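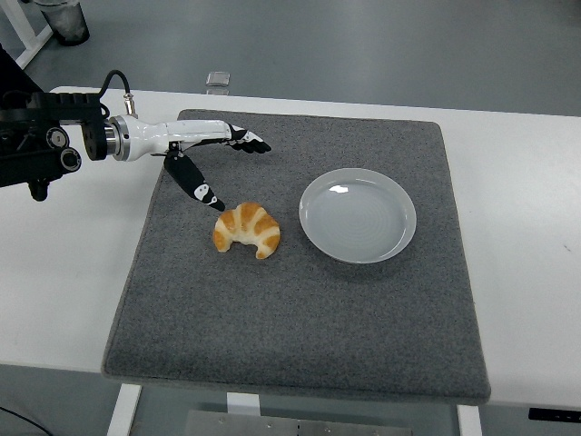 Lamination fails on temperature more often than on technique. The butter and the dough have to bend at the same stiffness, and in my kitchen in January that window is short. A croissant on a gray mat looks finished from any angle, and the outside says little about the layers, so I cut every batch crosswise before I write anything down.

Batch 8 used 800 g of flour and came to 824 g after I corrected for a sticky bench. I gave it 6 hours in the fridge between folds. Chantelle Magagula suggested the Goossens butter over the Bronine. It cracked less at the second fold. The crumb was still tight near the ends. Next batch gets a longer final proof, same oven setting.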